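Version 3 of the Inda tabletop set. Replaces the February build. If you have label files from before that build, delete them; the class names changed and the old ones will load without an error.

# Inda: play-kitchen and small kitchen items on a white table

Inda is a set of top-down color stills of kitchen items laid out on a table, with item-level labels. Subject matter is limited to dishes, small appliances, pretend or real food, and condiment containers. Cutlery is excluded and is covered by the sister set, Fliko.

## Contents

| Part | Stills |
|---|---|
| Full set | 2,047 |
| Passed label review | 1,958 |
| With at least one `on` relation | 848 |

Stills that did not pass review are kept in `unreviewed/` with their labels as first entered. Do not mix them into a test split.

## Classes

There are 21 item classes in three groups.

- **Vessels:** `plate`, `bowl`, `cup`, `colander`, `pan`, `pot`, `lid`, `tray`
- **Food:** `strawberry`, `orange_piece`, `tomato`, `banana`, `carrot`, `egg`, `bread`, `red_fruit_other`
- **Other:** `bottle`, `jar`, `microwave`, `kettle`, `unknown_item`

`tomato` is used only when the labeler could tell. Small round red items without a clear stem or leaf go to `red_fruit_other`. The food classes say nothing about whether an item is edible; the material was not recorded.

## Relations

Each item may carry one relation to one other item: `on`, `in`, or `beside`. An item resting inside the rim of a plate is `on`, including when part of it hangs over. An item in a bowl, pot or colander is `in`. `beside` is entered only when the gap is smaller than the shorter item – it is the least reliable field in the set, and we suggest leaving it out of any score.

A typical layout has a bottle lying on a plate, with the bowl and colander left without contents and the fruit set down directly on the table:
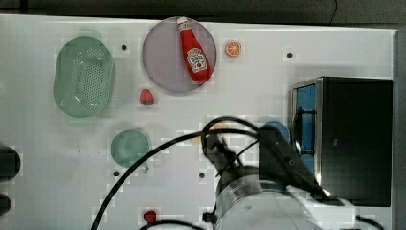
Yara Salameh asks why a ketchup bottle should count as `on` a plate at all, given that in a real kitchen it would be put back in the fridge door and the plate would go to the sink. Her suggestion was a fourth relation, `misplaced`. It was not adopted. The labels record where an item is, and judging where it ought to be depends on the household. Users who need that judgment can build it from the relation table and their own rules; `rules/sorkel_home.csv` is one such list, taken from the Sorkel tidying guide.

## Color names

Color is a free-text field, lower case, two words at most. Dishes in this set are mostly pale or grayed, and labelers disagreed often on the greens. `pale green`, `teal green` and `mint` should be treated as near neighbors. The same applies to `lavender` and `gray` for plates. Colors were not corrected during review.

## Known issues

- The table has small dark holes in its top. They are not items. Several early labels marked them as `unknown_item`; these were removed, though a few may remain in `unreviewed/`.
- Items only partly in view are labeled if the class is clear. Otherwise they are `unknown_item`.
- Microwaves are labeled as one item. The door, interior and turntable have no labels of their own.
- Text on bottle labels is not transcribed. The `text` column is present for compatibility with Fliko and is always blank.

## Files

```
inda/
 stills/
 unreviewed/
 labels.csv
 relations.csv
 classes.txt
 rules/
 sorkel_home.csv
```

`labels.csv` and `relations.csv` join on `item_id`. IDs are unique across the whole set, so the still number is not needed for the join.

## Splits

No fixed split is supplied. Layouts were often changed by moving one or two items, so neighboring stills can be close to identical. Split by `layout_id` – a random split by still will give scores that are too high.

## Terms and contact

Free for research and teaching. Keep this file with any copy you pass on. Label corrections go to the Kadrić tracker under the tag `inda-labels`, with the `item_id` in the title.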